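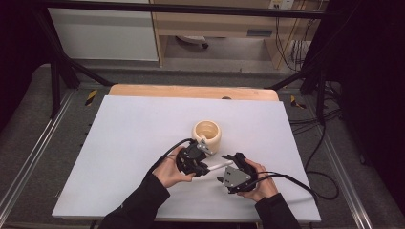
**Kanus gets another "limited" dungeon in May**

Lindqvist says its online RPG Kanus will add a new timed dungeon, Zukwood, in the May patch. Groups of 6 get 100 waves to clear, and the reward is a mount that costs 600 tokens at the end.

Players may remember hearing much the same about Pretutstead last year. That one was also supposed to be a short run, also had its own token, and came back twice with the prices raised.

Lead designer Audrey-Anne Després wrote on the forums that Zukwood tokens "will drop at a fair rate." She gave no number. On the test server, one group finished the full 100 waves and came away with 203 tokens for the night -- so figure on three clears for the mount, if the rate holds. Test server rates haven't always held.

Leftover Pretutstead tokens won't carry over. The patch notes call this "a fresh start for everyone," including, presumably, the people who still have a bag full of them.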